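Patching nail holes and dents before you paint

Most advice on filling holes is written to sell filler. I have patched plenty of walls with the cheap stuff and with the Tatidier tub everyone recommends, and once the paint is on I can't tell which is which.

"No sanding needed" on a label means you will be sanding. Let the patch dry overnight, whatever the tub says, then go over it with 143 strokes or three, until your fingertips stop finding the edge. Prime the spot. Paint-and-primer in one is fine on a wall that's already painted, but bare filler drinks it up and leaves a dull patch you'll see every evening when the lamp is on.

Toothpaste in nail holes? It shrinks, and some kinds turn yellow. Soap is worse – paint slides right off it.

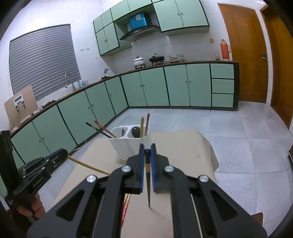
Delwyn Pomare wrote in to say that toothpaste got her through four rentals and no landlord ever noticed. Maybe so. Landlords look at the carpet first. I'd still spend the money on a small tub, and I'd press the filler in with an old butter knife before buying the Londeo putty knife set, which has 10 blades and maybe two you'd use.

For dents wider than a coin, go in thin coats, up to three. One thick coat cracks in the middle. Mesh tape is for real holes, the doorknob kind, and on a dent it only leaves a bump.

Keep a jar of the wall paint with the room written on the lid.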